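Home | About | Borrowing | Components Library | FAQ | Contact

Components Library: Frequently Asked Questions

Who may borrow from the library?
Any registered member of the Prakent workshop may borrow small electronic parts. Membership forms are available from Mairéad Mulcahy at the front desk.

How many items may I take at one time?
Each member may hold up to 30 items. Requests for a larger number should be made in writing to Colin Hartley.

How long is the loan period?
The standard loan is six weeks. It may be renewed once, provided that no other member has asked for the part.

How should parts be returned?
Please empty your bags and pockets at the sorting table and lay each part flat on the surface, with a gap between it and the next. Parts are checked against your loan record before they are placed in a bin. Members are asked not to fill the bins themselves.

May capacitors be returned with other parts?
Yes, provided that they have been safely discharged. If you are unsure how to do this, speak to a member of staff before you put the part down.

What if a button module or board is damaged?
Attach a note stating the fault. No charge is made for ordinary wear.

Are parts without a label accepted?
They are accepted at the discretion of the desk. Unlabelled parts are held until December and then released for general use. 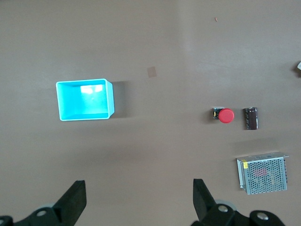
Sorting table with an empty bin, a red push button module and a capacitor.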